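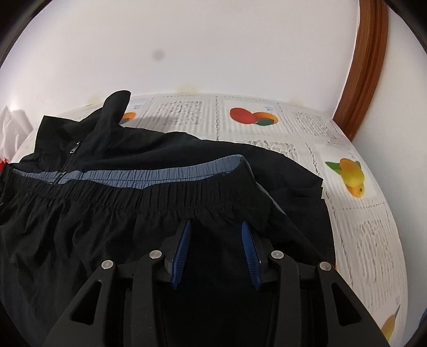

The Clunero is a hand-held gripper made by Droteser for recording how a person picks things up, so that a robot arm with the same fingers can be taught to do it later. We bought one in December and have used it mostly for laundry, which is the job we care about. Clothes are hard on grippers. They have no fixed shape, the part you want to grab is often buried, and dark fabric hides its own edges. A black elastic waistband lying on top of a black zippered jacket is a normal task for us, and it is the kind of thing I used to judge the Clunero. With the fingers open you can see the two blue pads with their ridges, and the gap between them is wide enough to go over a bunched waistband without fussing with the angle.

I run a small shop with Bilal Sfeir. We write folding and sorting routines for laundries. Before this we used a Drarnmont, an older hand-held unit that did the job but was heavy at the front. I'll compare the two where it matters.

What you get

The box has the gripper, a camera mount, a cable, a spare set of pads and a small bag of screws. The manual is 4 pages long and two of those are about safety. The camera is not included, and the product page could be a lot clearer about that. We already had one that fit. Price with shipping was $1,251, plus the camera if you need it.

Setup

Assembly took me most of a morning. The linkage comes put together, but the pads and fingertip mounts are packed separately and the screws are tiny. Use a magnetic driver. Calibration is done through the Droteser software, which asks you to open and close the fingers slowly several times and then saves a profile. It failed twice on my laptop and worked the first time on Bilal's. Support told me to update the USB driver, and that fixed it.

The fingers

Each side has two black arms running back from the pad, with silver pins at the joints. The movement is even and there is very little side play. The outer arms have long triangular cutouts in them. I thought these would catch on drawstrings, and they did once, on a pair of sweatpants. It has been fine since.

The ridges on the pads are fine, closer to a fingerprint than a tire tread. On cotton and fleece they hold well. On slippery lining material they hold if you pinch a fold, and slide if you try to take a single flat layer. The Drarnmont had coarser pads and would sometimes pull threads on knits. I haven't had a pulled thread from the Clunero.

Elastic waists are the best case. The gathers give the pads something to bite on, so you can lift from nearly any point along the band. Zippers are the worst. If a pad lands on the teeth, the grip feels solid and then lets go when the fabric swings. We now teach it to take the cloth beside the zipper, and I would suggest the same to anyone doing jackets.

Comfort

It is lighter than the Drarnmont, and the trigger is easier. I can work for 60 minutes before my forearm wants a break. Abla Khalaf, who records for us in the afternoons, has smaller hands and finds the handle too thick. She wrapped the trigger in tape to bring it closer. An adjustable trigger would be an easy improvement and I have told the company so.

Software

The recording side is simple. Press the button, do the task, press it again. Files are named by time of day only, so if you record over several days you need your own folders. We made roughly 200 recordings in the first two weeks and lost three of them to a loose cable. A locking connector would have prevented that.

Export is slow. The format is open, though, and Bilal had it reading into our own tools in an afternoon. Playback shows finger width next to the video, which helps when you are looking for the moment a grip slipped.

Dark on dark is still a problem. Black pants on a black jacket can turn into one shape between the fingers, and you lose the lower layer in the video. That has more to do with light and camera than with the gripper, but a small lamp on the mount would help. Jaber sells a clip-on one. I have not tried it.

Wear and repairs

One pad has started to lift at the back edge. Replacements are sold in pairs only. I emailed the company and Joaquim Serrano in their parts department sent a pair free under warranty, and they arrived within a week. The pins are still tight.

Should you buy it

If you record cloth handling every week, yes. The pads are good, the weight is right, and the files are usable without paying for anything extra. If you only need a few sessions, the price is hard to justify and a used Drarnmont will get you through. People with small hands should try one first if they can.

Four stars. I took one off for the cable and the handle.

Rania Majali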